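Our parish in Dranside voted last month on whether to let same-sex couples hold their wedding receptions in the church hall. It wasn't about weddings in the church itself. That is up to the diocese and nobody here gets a say. It was only about the hall, which has a kitchen, a stage with a curtain that sticks, and parking for 60 cars if people are careful.

I said I would write about it once things had cooled down, so I'm writing about it.

The hall rental rules were last changed in the eighties. They said the hall could be rented for "family occasions in keeping with the character of the parish." For years that meant whatever the office thought it meant. Two men who have been coming to the early service for 8 years asked to rent it for a Saturday-style lunch after a courthouse wedding. The office didn't know what to tell them, so it went to the parish meeting.

There are 281 names on the roll. I had never seen more than a third of them at a meeting. This time the folding chairs ran out and people stood along the wall by the coat hooks.

The meeting ran 3 hours. I took notes for the first one and then quit. Most of what people said was what you would expect them to say. A few things surprised me. One of the oldest women there, who I would have bet money was a no, said she had danced at a good many receptions in that hall for couples she did not approve of, and the floor had held up. A man about my age said he was voting no and that he was sad about it, and I believed him. He said he didn't see how the church could teach one thing upstairs and pour the punch for another thing downstairs.

I think he's wrong, but I have thought about his argument more than any other one made that night.
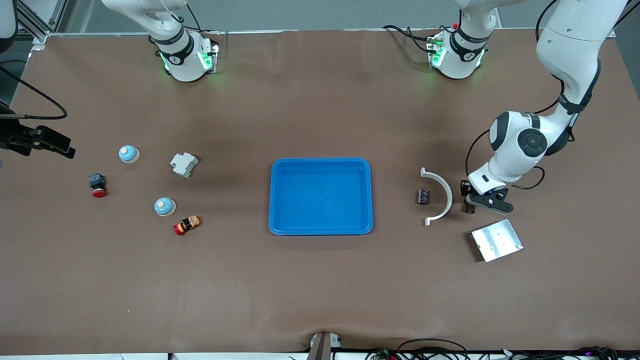
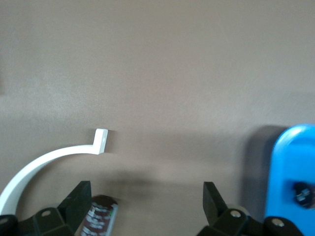 My own view is that a hall is a hall. We rent it to the Groken bowling league for their banquet, and they are not known for their theology. We rented it to a couple on their third marriage each, and no one asked for paperwork. If the rule is that every event has to match the catechism, then we should apply it to everyone and see how long the roof fund lasts. If that isn't the rule, we should stop pretending it is when two men fill out the form.

The yes side won, but not by a lot. The new rule drops the line about character and says the hall is open to any member in good standing, with the same deposit for all. "Good standing" is going to cause trouble later. I said so at the meeting and was told we could fix it in November, when the budget comes up. We'll see.

A few families have started going to the church over in Triltmont. I don't hold it against them. It's a longer drive, and they wouldn't make it for nothing. One of them used to bring the good rolls to coffee hour – the ones with the seeds – and I miss the rolls and I miss them too.

The lunch is booked. The food is coming from Thongdee, the Thai place by the post office, and I'm told there will be far too much of it. I've been asked to help set up tables in the morning. I said yes before I checked my calendar, and now I have to move a dentist appointment I already moved once.

Comments are open on this one. Please don't post the names of anyone who spoke at the meeting. I left them out on purpose and I'll delete any that show up.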